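Game room check – Eltanano weekend, before doors

Walked it 2 May 2019 with Sunee Thaweesak. My comments after each one. Fix list at the bottom, please read it this time

1. Exits. Both clear. Somebody had stacked the Stivska board game crates by the back door, moved them to the hall closet. OK

2. Table spacing. Three feet between chairs when people are sitting. Tables 1 and 2 fine. Table 3 (Pelkonen campaign) too close to the wall, GM can't get out without two players standing up. Pull it forward. FAIL

3. Cords. Laptop cord for the soundtrack runs across the walkway. Tape it or skip the music. FAIL

4. Candles. No open flame, I know the Nurkau game is a horror one. Battery candles only. Marjorie Kershaw has a bag of 30, ask her. OK

5. Prop weapons. Foam or resin, blunt tips, nothing drawn at the table. One metal dagger in the Nurkau box – goes home today. FAIL until its gone

6. Room limit. Sign says 87. We have sign-ups under that but walk-ins were a mess last July. Clicker at the door.

7. Chairs. Sat in all of them. One wobbly, put a red tag on it. Do not take the tag off becuase you need a seat

8. Dice on the floor. Not a joke, d4s and bare feet. Sweep between sessions. Shoes on for everyone incl. the larp people. OK

9. First aid kit. Band-aids low, cold packs good, gloves good. Restock before Saturday's – sorry, before the first session.

10. Snacks and drinks. Lids on cups at every table. Allergy cards filled out and next to the food, not in somebody's bag. Cards missing for the brownies. FAIL 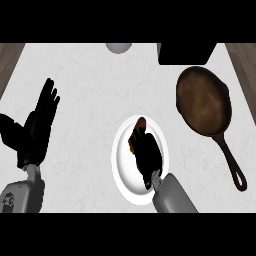
11. Safety cards for play. X-card on each table, lines and veils sheet done before characters. Pelkonen table has no sheet yet. Sunee will print.

Fix list

Table 3 forward – me
Cord taped – me
Dagger out – Marjorie
Brownie cards – whoever baked
Pelkonen sheet – Sunee
Band-aids – open

Recheck after setup, initial next to each one when done.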